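3.2 Use of the second basin

In the February visits we asked each household to leave the kitchen as it would be on an ordinary evening. Of the 382 kitchens in the Elthorpe survey, 30 were selected for a longer visit, and the remarks in this section come from those visits only. The coding of the field notes follows Siregar's scheme, with one change: we treat the sink and the objects resting on it as one unit – earlier work at Ralau recorded them separately, and it became difficult to say where washing finished and storage began.

Most residents who had a double sink did not use the two basins equally. One was kept for washing and rinsing. The other became a place for drying, and in many homes it was covered by a rack for the whole day. Residents explained this by the lack of free counter. In the Teoh apartments the counter beside the sink is also the place where food is prepared, and a rack standing on it was felt as an obstacle. A rack over the basin lets the water fall directly to the drain, so no towel or drip mat is required underneath.

The habit has a cost. Large pots have to be washed in the remaining basin, or the rack must be lifted away first. Five residents told us they had stopped washing oven trays by hand for this reason. We also noted that the open basin attracts small things which have no fixed place, such as sponges, packets and bottle caps. These were usually moved only when the next washing started.

Figure 4 shows an arrangement of this type. The rack lies across the larger basin and carries a flat tray along one side, while the other basin is left free except for a small package.
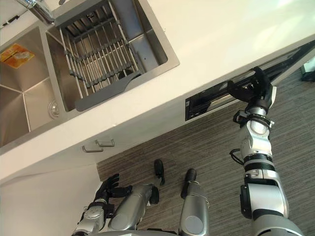
Figure 4. Double-basin steel sink in a white countertop, with a drying rack across the right basin and a small orange package in the left.

The position of the drawers below the sink was not considered in the analysis. It may have some influence on where cutlery is dried, and we return to this question in Section 5.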